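Postus Wrist View Pack

Simulated wrist-camera rooms for people training grasping policies
From the Wona shop, Plurkdale

Hi! I'm Banafsheh Pakzad, and I look after Postus here at Wona. If you landed on this page from the workshop talk in October, you probably want the part about the tilt result, so scroll down a bit. If you landed here from a search, stick with me and I'll tell you what the thing is first.

What you get

Postus is a pack of 11 simulated rooms, a wrist camera model that bolts onto whatever arm you already have in your simulator, and the sampling script we used for our own study. The rooms are small and plain. They have walls and a floor and a ceiling light, plus a bit of furniture, and that's pretty much it. I know plain rooms are a hard sell on a product page (Kamran Babaei, who does our web stuff, wanted a kitchen with a fruit bowl up top), but the plain ones are where the result came from and they're the ones I'd buy.

You also get the 963 starting poses from the study, as a flat text file. Each line is one arm configuration with the room it goes with. Open it in anything.

Why I care about bad views

Most wrist-camera training data I've worked with starts from a nice pose. The gripper points at the table, the object is somewhere near the middle, and the policy gets to work. Then you put the policy on an arm that has just come out of some other motion, with the wrist rolled over and pointing at a wall, and it does something strange. Ours liked to close on thin air and then go hunting toward whatever was brightest. Very annoying to watch for a whole afternoon!

So Saeed Vahidi and I started collecting the ugly poses on purpose. Wrist rolled, camera facing a corner, no table, no object, light fixture in view. We called them "lost" poses, and the question was simple enough: if a policy sees a bunch of these in training, with the right recovery motion attached, does it find its way back to the work area?

The method is short, so I'll just tell you. We take an ordinary demonstration, pick a lost pose from the list, and plan a smooth path from that pose to the start of the demonstration. The planned path gets glued onto the front. The policy trains on the whole thing as if it were one long demonstration. No extra loss term and no separate recovery network. Saeed had a much fancier version going with a second network that guessed the room layout, and it did worse, and he's still a little sore about it.
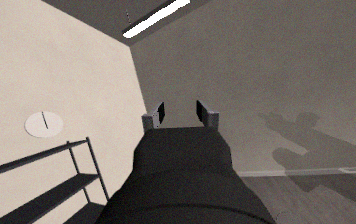 Wrist view in one of the Postus rooms: open fingers, wall corner on the diagonal, clock and empty shelving off to the left.

I like that view a lot because there's so little to grab onto, and I mean that both ways. The policy has to read the direction of the corner and the light and work out which way is down. The clock helps a bit, and so does the shelving. The arm's shadow on the gray wall was a surprise to me. When we turned cast shadows off in the renderer, recovery got noticeably slower in the rooms with few landmarks, and I'd been about to ship the pack with shadows off to save render time. They're on by default now. Please leave them on unless you have a reason!

The tilt result

We ran the same base policy two ways, once with plain demonstrations and once with the lost-pose starts glued on. Same number of demonstrations, same training time. The plain policy was fine from nice poses and fell apart as soon as the wrist was rolled past 35 degrees. The other one kept going well past that. It wasn't perfect. In the two most symmetrical rooms it sometimes turned the wrong way first and had to come all the way back around, and I don't have a good fix for that yet.

The part I didn't expect: the policy got a touch smoother from the nice poses too. Amirhossein Heydari thinks that's the longer paths teaching it to slow down before it arrives. I think it might just be more varied data doing what varied data does. We argued about it over lunch for most of a month and never ran the experiment that would settle it, so if you do, please write to me.

One caution. All of this is in simulation. We've tried the policy on the bench arm in our own lab and I was happy with what I saw, but I haven't run it carefully enough to put a claim on a sales page, so I'm not going to.

What's adjustable

Wall and floor shades: pick your own, or let the script shuffle them
Ceiling light: brightness and position, or off
Cast shadows: on by default, see my nagging above
Furniture: keep it or clear the room
Wrist roll range: set a minimum and a maximum in degrees
Finger opening: open, closed, or anything between

The camera sits behind the gripper and looks out over the fingers, so the housing takes up a good chunk of the view. You can move the mount forward if you want less of it, but then the fingers drop out of sight at steep angles, and our numbers were all taken with the mount where it ships.

Setting it up

Unpack it, point the config at your arm file, run the check script. The check script drops your arm into each room at one pose and saves a still. Look through the stills before you start a long render. If your gripper is poking through a wall, the base offset is wrong, and it's the second line in the config. Ardalan Mazandarani wrote the setup notes and they're better than mine, so read his file if you get stuck.

Questions I get a lot

Can I add my own rooms? Yes. Copy one of ours and edit it. The script picks up any room in the folder.

Does it come with objects to grasp? No, you bring your own demonstrations and your own objects. Postus covers the getting-back-to-work part.

Is this the same as the Vahidi set? Nope. The Vahidi set was Saeed's earlier room collection, with no wrist mount and no pose list. If you own that one, email us and we'll take it off the price.

Do I need a big machine? I render on the desktop under my desk. It's slow with shadows on, but I start it at 6 p.m. and it's waiting for me when I get in.

Licenses are per lab, and students in the lab are covered. Updates to the rooms are free for as long as I'm the one making them. Use the contact form for a quote, and tell me which arm you're running so I can check whether we've already got a config for it.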